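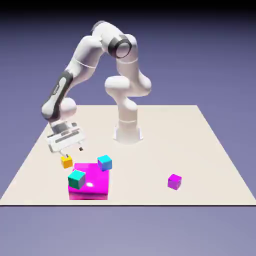 Chapter 6: Setting Up a Simulated Cell

Setting up a cell is one of the most enjoyable jobs in robotics, and you can do the first round of it without bolting anything down! In this chapter you will build a small pick-and-place cell in the Berneo simulator: one white arm on a flat table, a gripper, and a handful of colored blocks to work with. By the last section your arm will be moving the small yellow cube on command, and you will know why it goes where it goes.

We begin with the base. Every position the arm reaches is measured from there, so a base that is off by a little throws off everything downstream (try it in Exercise 34, it's a great way to learn). Next comes the gripper, whose tool point has to sit exactly between the fingertips. After that we place the blocks. Look at how the yellow cube sits beside the big magenta one. The gripper has to come down on it from above with a neighbor close by, and that makes it a much better test than the purple cube out on its own.

Before you start, load the Zastura starter file and check that gravity is switched on. Keep the worksheet on page 181 handy for writing down your joint limits.

6.1 Placing the Base

Open the starter file and select the table. Its top surface will be your zero height for the whole chapter. Now add the arm, set its height to zero, and zoom in on the foot of the base. It should meet the table with no gap at all.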